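Blog > Opinion > Robots and Safety

The Stop Button Is Not a Safety Plan

I want to talk about a drawer. I know, the big robot stories are supposed to be about cars and warehouses, but the thing that has bugged me since August is a little white nightstand drawer and an arm that would not let go of it.

Some background first. I help out at a small lab in Lallville where we run two-arm robots on household chores. Putting things in drawers, taking things out of drawers, that kind of stuff. The control software is one we call Dunell, and we were up to run 183 of a batch when it happened. The right arm had hold of the drawer front and was pulling. The drawer reached the end of its travel. The arm kept pulling. And the left arm, which was supposed to wait, decided the drawer was open enough and came in over the top.

So I hit the stop. That's what you do, right? Big red button, everybody feels safe, go get coffee.

Except our stop cut the motor power, and when these arms lose power they sag. The left one dropped onto the open drawer and the right one still had its fingers clamped, and my coworker Hadi Abou Jaoude had already started reaching in to save the furniture. He got a pinch between the thumb and the drawer front that lasted maybe a second and hurt for a week. No stitches, no hospital, thank goodness! But if he had leaned in a little farther it would have been his wrist under the elbow joint, and I would be writing a very different kind of post (or none at all).

Here is my opinion, and I'll say it as plainly as I can. A stop button is the last thing in the chain and we all treat it like the first. We put it in the training slides, we paint a circle around it, we point at it when visitors come by, and then we stop thinking. I did it for two years. I could tell you exactly where the button was and I could not have told you what the arms would do after I pushed it.

When we went back through the logs afterward, the part that made me mad was how much warning there was. The current on the right wrist had been climbing for 78 of those runs. The drawer had started to stick, so the arm pulled harder each time, and the software was perfectly happy with that because the drawer kept opening. Dunell had a force limit, sure. Somebody had raised it back in the spring so the runs would stop quitting early, and that somebody was me. I'm not proud of it. I had 1,928 runs to get through and a limit that tripped every time the drawer got a little stubborn, and I did what everyone does, I made the number bigger and wrote "temporary" next to it.

I bet there is a "temporary" in your config too. Go look. I'll wait.

People tell me the answer is better hardware. Buy arms with brakes, buy a light curtain, buy the whole catalog. And yes, brakes would have held that left arm up, I'm all for brakes. But brakes would not have lowered my force limit for me, and a light curtain doesn't help much if you get in the habit of switching it off when you need to reset the toys.

We do the drawer job differently now. The gripper has to let go before the next arm is allowed to move in, the old force limit is back, and if it trips we fix the drawer. The runs are slower - a lot slower, if I'm being fair - and I have learned to live with it. Both arms share a pretty small space, so there isn't much room for one to be wrong about where the other is.

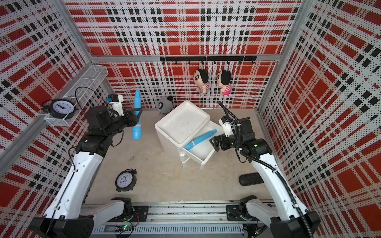
What I'd ask for

Start by pushing your own stop button, on purpose, in the middle of a job, with everybody standing back. Do it with the arm up high and again while it's holding something. We did it 7 times in one afternoon and I learned more than I did from the manual.

Then put a name and an end date on every limit you change. Mine had neither, and it sat there for months looking official.

And please, leave the furniture alone. Hadi still flinches when a drawer sticks, and a nightstand is cheap. Let it break, wait for the arms to settle, cut the power at the wall if you have to, and then go in and pick up the pieces.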